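Fesholm to collect rigid plastics separately from June

Households in Fesholm will be asked to keep rigid plastics apart from film and packaging starting in June, under a revised collection plan approved by the town's waste office. The change covers tubs, trays, crates, housings and other molded items that hold their shape when squeezed. Bags, wrap and foil-lined pouches will stay in the existing mixed stream.

The new fraction will go to the Plastix sorting plant at Flirley, which has run a dedicated rigid line since it replaced its older drum screen. The plant sorts by polymer using near-infrared sensors, then grinds the accepted material to flake with a nominal size of 8 millimeters. Flake is washed, dried and sold in bulk bags to molders in the region.
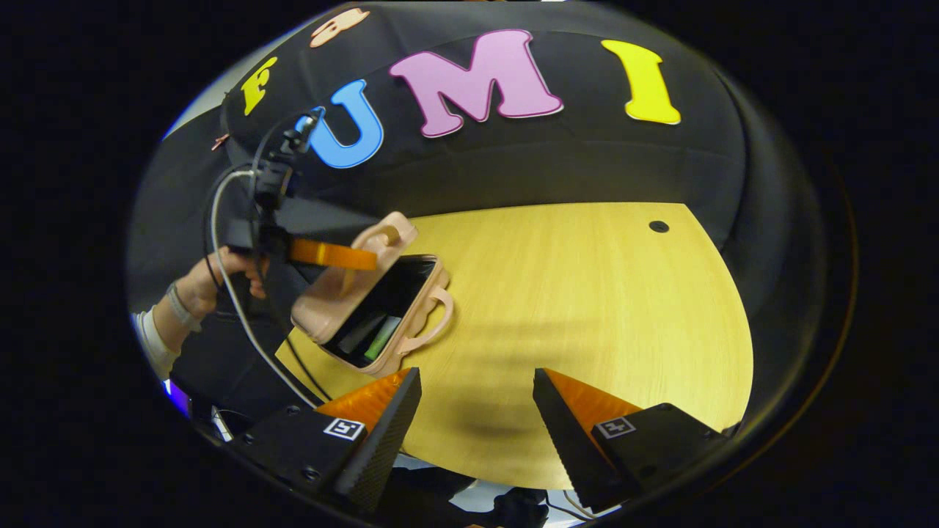

According to the waste office, the mixed stream now collected in Fesholm loses 21 percent of its weight as reject after sorting. Most of that is rigid material contaminated by food residue or wrapped in film, which the sensors read as the outer layer only. Separate collection is expected to bring the reject rate down to 15 percent in the first year.

"The sensor sees the surface," said Debora Vitale, who manages materials planning at the waste office. "If a polypropylene tray arrives inside a polyethylene bag, it is ejected with the bag. We pay for that twice, once at sorting and once at disposal."

Items should be emptied and scraped but need not be washed. Lids may be left on if they are of the same material as the container. Metal springs, screws and hinges should be removed where this can be done by hand. Black plastics will be accepted at the curb, although those colored with carbon black reflect too little infrared light to be identified and will be pulled off the belt for a second, density-based separation – a sink-float tank installed by the engineering firm Marchetti.

Collection will be every second week, on the same route as paper. Each household will receive one bin. Apartment buildings will share larger containers, and 470 of these have been ordered for the first phase. Buildings without a paved storage area may apply for pickup from the street.
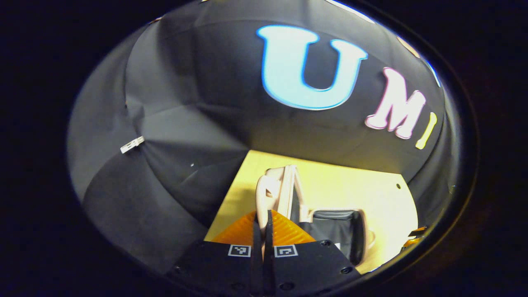 A beige plastic object on a pale yellow board, under black fabric with cut-out letters.

Ettore Marras, operations lead at the Flirley plant, said incoming loads will be sampled by hand during the opening months. Samples will be weighed, separated by polymer and compared with the sensor counts from the same load. Loads with a high share of film will be sent back through the mixed line, and the route they came from will be flagged to the waste office.

Fees will not change during the first phase. A list of accepted items will be delivered with the bins, and residents can take oversized rigid plastics to the Fesholm drop-off yard, open until 6 p.m.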